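Pritent
Products / Two-Arm Cells / Nolau

Nolau Two-Arm Research Cell
With Barua grasp-timing package

Overview
Nolau is a bench-size cell for recording and testing two-arm manipulation tasks. It is supplied with two arms, a fixed camera, a camera on each wrist, a recording computer and the Barua software package. The cell is intended for groups that train control policies from operator demonstrations and need the same hardware for recording and for evaluation.

The current release adds grasp timing. In the earlier release, the policy predicted arm motion and finger opening together, at the same rate and from the same image features. Thin tools lying flat on a hard surface were the main source of failure: the fingers often began to close while the wrist was still descending, and the tool was pushed sideways or turned. Barua now predicts finger closing in a separate output that reads the wrist image at full resolution. Arm motion is still predicted from all camera views at reduced resolution.

Reference task
The reference task is tool stowing. Hand tools are laid out on the tabletop and must be moved into an open plastic box. The set includes handles of different widths and bare metal shafts, so one closing rule does not fit all of it. Demonstrations were recorded at our Hinley lab by trained operators. The training set holds 2000 episodes. Episodes in which a tool was dropped and picked up again were kept and tagged.

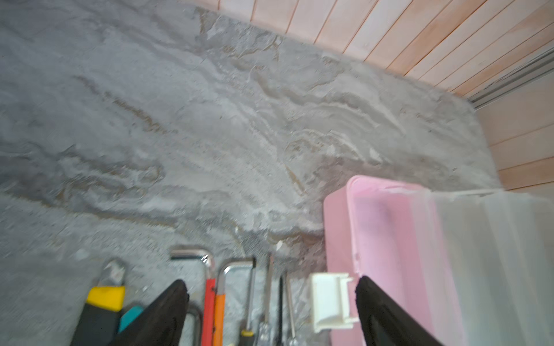
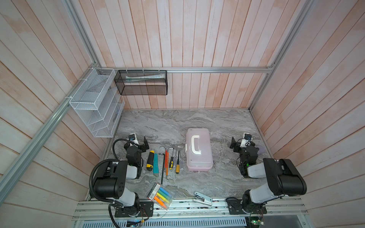
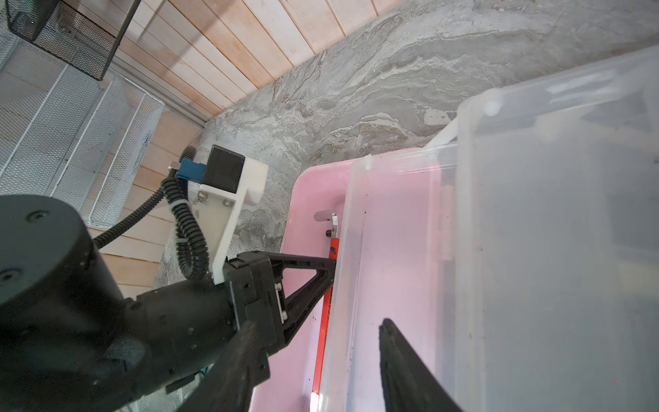
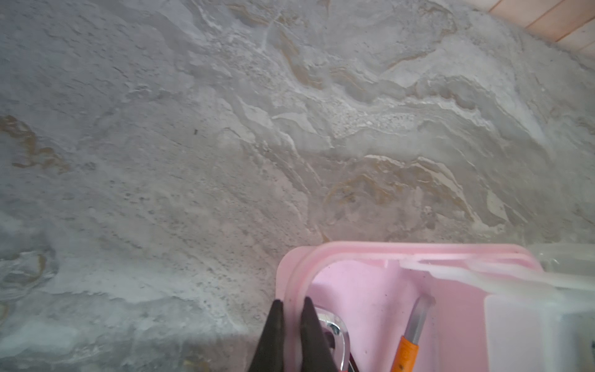 Grasp timing is trained on the wrist views only. Each episode is cut into segments at the point where finger opening starts to change, and the timing output learns from the 8 images before that point. The fixed view is used for arm motion and for choosing the next tool, and it has too few pixels on a thin shaft to be of use for closing. Background is a second concern. The veins in the marble-patterned surface run in long diagonal bands, and a slim steel shaft can have much the same color and direction as one of them. We kept this surface for the reference task for that reason. On a plain gray mat the earlier release and the current release score closer together, and the mat was dropped from the published comparison.

Test procedure
Each release was run for 24 trials per layout on 2 layouts. In the first layout the tools are parallel and separated. In the second they are turned by hand to angles drawn from a list, and neighboring tools may touch. The same list of angles was used for both releases, in the same order. A trial is scored as complete when every tool is inside the box and both arms have returned to the rest position. An operator may stop a trial but may not move a tool.

Results
In the parallel layout, both releases completed most trials, and the difference was small. In the turned layout, the current release completed more trials and made fewer repeated attempts on the same tool. The gain came almost entirely from hex keys and narrow screwdrivers. Results for utility knives did not change. Their bodies are thick enough that early closing does little harm.

Two failure types remain. When a tool already in the box lies against the rim, the next tool may come to rest on top of it with one end outside. The policy does not reliably notice this, and the trial then ends as incomplete. The second type is a short metal part lying close to a larger tool. The timing output sometimes responds to the larger tool and closes early. Adding demonstrations of this case reduced the second type and had no clear effect on the first.

Full per-trial logs, including stopped trials, are supplied on the system disk.

Hardware notes
The arms mount on aluminum extrusion at the front edge of the table. Base position can be changed along the rail, but the supplied policy must then be retrained or adjusted, as base offset is not an input to the model. Wrist cameras are fixed to brackets behind the fingers, so the fingertips stay in view during an approach. Do not bend or shim the brackets. A small change in camera angle moves the fingertips in the image and shifts the timing output.

Cable sleeves should be checked for free travel before each recording session. Run both arms slowly through their full working range with the box in place.

Side and rear panels limit changes in the background. They may be replaced with panels of another color. We recommend recording a short set of new episodes after any change of panels, tabletop or lighting.

Loose items that are not part of the task may be left on the table. The reference set was recorded with a number of such items present, and the policy is trained to leave them alone. Items placed inside the box before the start of a trial are outside the tested range.

Software
Barua runs on the supplied computer and does not need a network connection. Recording, training and evaluation use one configuration file per task. Time stamps for all cameras and both arms are written by the same clock. Episodes from the earlier release can be imported, but they must be passed through the segmenting tool before the timing output can be trained on them.

Limits of use
The cell is for research use. It is not rated for unattended operation. Blades must be retracted or taped before tools are handled by an operator. Liquids and powders are not supported.

Supplied with the cell
Nolau frame, tabletop and panels
Both arms with grippers and mounting plates
Fixed camera and wrist cameras
Recording computer with Barua installed
Reference policy and training episodes
Spare fingers, one pair per arm

Tools and storage boxes are not included. A parts list for the reference task is in the setup guide.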